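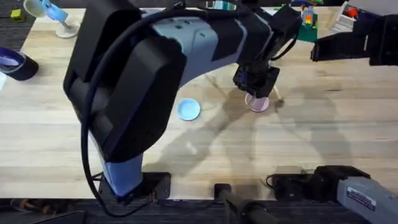 Chapter 4
Sorting and Storing Small Tableware

This chapter covers the arrangement of plates, lids, cups and utensils on a shared work surface. After completing it, the reader should be able to sort mixed tableware by shape, select a storage position for each type, and record the result on the Rullach sheet.

4.1 Flat and upright storage

A flat round item occupies its full diameter on a table. Stored on edge, it occupies little more than its own thickness. A rack with upright slots therefore holds several plates in the space one plate would take lying down. Cups do not suit a slotted rack. They stand on their base and may hold long utensils such as spoons.

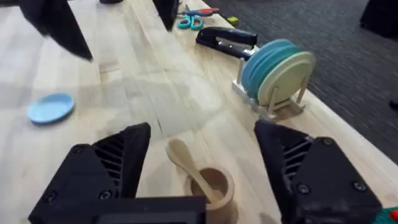 Skustura, July

The table used for the exercises has a light wood top. A cream plate and two teal-blue plates stand in the beige rack near the table edge. One small light-blue plate remains flat on the wood, and a spoon rests in the wooden cup. The stapler behind the rack is not tableware and is sorted separately under Section 4.3.

4.2 Terms

Footprint: the area of table an item covers.
Pitch: the distance between neighboring slots. The Tetby rack used in the worked problems has a pitch of 14 mm and a length of 289 mm.
Clearance: the free space kept between an item and the table edge. Craig Innes sets this at 80 mm for plates and 20 mm for cups.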